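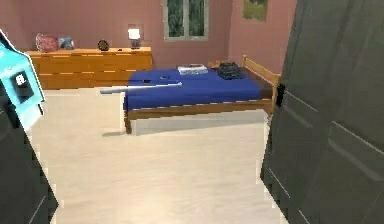

I am learning to teach a simulated mobile robot by remote control, with a game controller, and my demonstrations come out very uneven. The task is to go into the bedroom and pick up the long white stick that lies across the front of the bed, with one end sticking out over the floor. When I drive past the open door I become nervous and stop many times. Some episodes take 593 steps and others 1,081 for the same work. Should I delete the slow ones before I train? And is it better to take the stick by the free end or over the mattress?
Posted by Natalia Cervantes

zulwood
I would not delete them only for being slow. First look where the steps are spent. If you stand still while you think, cut out these pauses, otherwise the policy learns to stand still also. In my own set I removed every idle part longer than 2 seconds and the training became much more stable. Slow but continuous motion can stay.
For the stick, I would choose one way and keep it in all episodes. The free end is easier for the gripper to reach, but a long object held at the end can tilt down, so try a few lifts first – in my simulator the grip slipped often. A point closer to the middle needs more careful driving near the bed.

timel_user
just record more. i have 3,000 demos and don't check any of them

Dalell
I agree with zulwood about the pauses. About the door: practice this part alone, without recording, until you can pass it in one movement. Also begin the episode from slightly different positions in the room – I forgot this in July and had to repeat all my work.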